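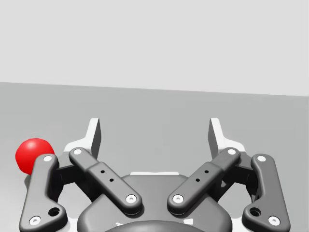 For my project I asked people in Pandham how they sleep in July, and wow, they had opinions! I handed out 367 forms and Vittoria Gentile helped me type them up (thank you!!).

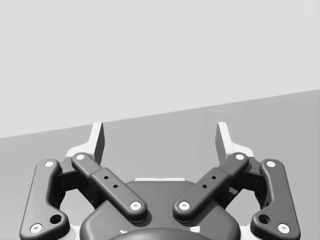 Fig. 1. Gripper with its fingers apart, in black and white.

Most people open a window, but the ones on the main road can't stand the lorries, which start at about 4 in the morning.

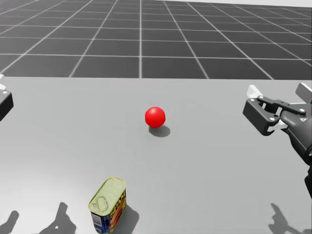

So they lie there boiling instead. Next time I'd ask about fans too.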